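Can a machine clear a table of party plates yet? (church hall kitchen, not a factory)

Posted in Home & Small Business > Cleaning and Kitchen
2117 views

skillet_mo

OK quick background. I run the kitchen for a community hall, we do a pancake breakfast in April and then suppers through the summer. Paper plates, paper bowls, cups. Clearing up is what kills us. Everyone loves to cook and then it's 2 pm and it's me and my sister with a trash bag.

My nephew keeps sending me videos of robot arms folding towels and stacking dishes and says in a year or two I can just buy one. Hall board heard this and now somebody wants to put money aside for it. Before I go to the next meeting and look dumb:

Can any of these things clear a table right now? Not a demo. Mixed paper plates and bowls, some stuck together, some with syrup on.

And if no, what part is the hard part? Seems to me picking up a plate is the easiest thing in the world. My grandson does it and he's 9.

Budget is small. We have a closet and two outlets in the kitchen, if that matters. Thanks, typing this on break.

Grigore Nistor

Short version - no, not for your hall. Don't set money aside for it.

Longer version. I spent a good while at Denditz doing fixtures and grippers for a packing line, and now I do the same kind of thing on contract. So I've watched arms pick up a lot of cheap floppy stuff. Paper plates are nasty. Worse than ceramic. People never believe me.

Ceramic plate is stiff. It's where you think it is and it's the shape you think it is. You grab the edge, it comes up. A paper plate bends when you pinch it. Pinch too light and it slides, pinch too hard and the rim folds and whatever's on it goes on the floor. Add syrup and it's a differnt plate.

Then stacks. Your grandson looks at a stack and knows where one plate stops and the next one starts, and if he gets two by accident he feels it and shakes one loose. A machine has to find a dark little gap between two wavy rims. Printed patterns don't help, the print makes lines too. We had a job at Avram with printed trays, plain ones went fine, the printed ones we got doubles all day long. Ended up putting in a suction cup and a little puff of air from the side. Works great if every tray is the same tray. Yours won't be.

Bowls are their own headache. Plate on top of a bowl, wider than the bowl, nothing holding it but the rim. Bump it and it goes. So the arm has to decide, do I take the plates off first or lift the bowl with everything on it. You'd lift the bowl with one hand and put the other hand on top without thinking. Two arms doing that together is still a pretty hard thing to get right over and over.

What is doable today, in my opinion:

One kind of plate, clean, from a known stack, put down in a known spot. Yes. Old news.

A few kinds of plates and bowls on a clear table with good light, nobody walking past, an engineer nearby. Yes, mostly, slow. Some of the newer learned stuff is better at this than I expected, I'll give them that.

A hall full of people, wet paper, forks in the syrup, kids, tablecloths. No.

And slow matters. If a machine takes 40 seconds per plate and you fed the whole town, you do the math. You and your sister will be home in bed.

Other thing is where you put it. An arm wants to be bolted to something solid, or hung from something solid over the table. Your closet doesn't help, your tables fold. You would be carrying plates to the robot, and at that point the trash can is right there.

If the board wants to spend, put it in carts and a couple of big rolling bins with a hole cut in the lid. Plate sized hole. People clear their own.

Sorry for the length, lunch is over.

tabby_lou22

i disagree a little!! my brother in law has the Conden floor one at his shop and it runs every night and he loves it. so get one for the FLOOR and do the plates by hand. it was 1498 i think with the dock. it does get stuck on chair legs so put the chairs up first

dont know about arms. never seen one that wasnt in a video

skillet_mo

Thanks both. Chairs up first is half our work lol but I'll look at it.

Grigore the two sticking together thing makes sense, I do that shake without noticing. Does it get easier if we buy all the same plates? We get whatever's on sale.

Grigore Nistor

Same plates would help, yes. Stiffer ones would help more. Still wouldn't buy a machine for it.

If you want to get a feel for it try this at home. Put on oven mitts, close one eye, and take the top plate off a stack without moving the rest. Then do it with the stack sitting on an upside down bowl. That's pretty close to what the arm has to work with, most of them can't feel much of anything at the tips. I made the new guys at Skinddale do that and they quit laughing after the second plate.

Would look again in a few years. The hands are what I'd watch, the arms themselves have been good enough for a long time. When somebody shows a wet plate and a dry plate out of the same pile, no cuts in the video, at normal speed, send it to me and I'll change my answer. Till then bins with a hole in the lid, and get the wide liners - the narrow ones slip down inside the first time somebody drops a full plate in.

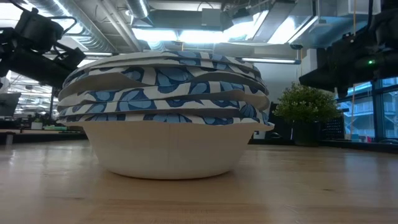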